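Section 2: Placing the Kokon power strip

1. Clear the tabletop and wipe it with a dry cloth.

2. Lay the strip down with the sockets facing up. Leave a hand's width between it and the table's edge.

3. Uncoil any cables you plan to use. Put the others away before going on.

Note: Do not cover the sockets with paper or fabric.
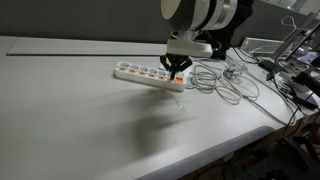

4. Plug in one device at a time, starting at the end nearest the wall. Push each plug fully home.

5. Run the cables along the back of the table and tie them loosely. Ties are sold separately (part 1341).

Caution: Never join one strip to another. Keep the strip at least 60 cm from sinks and radiators.

6. Switch on at the wall. If a device stays off, see Section 4.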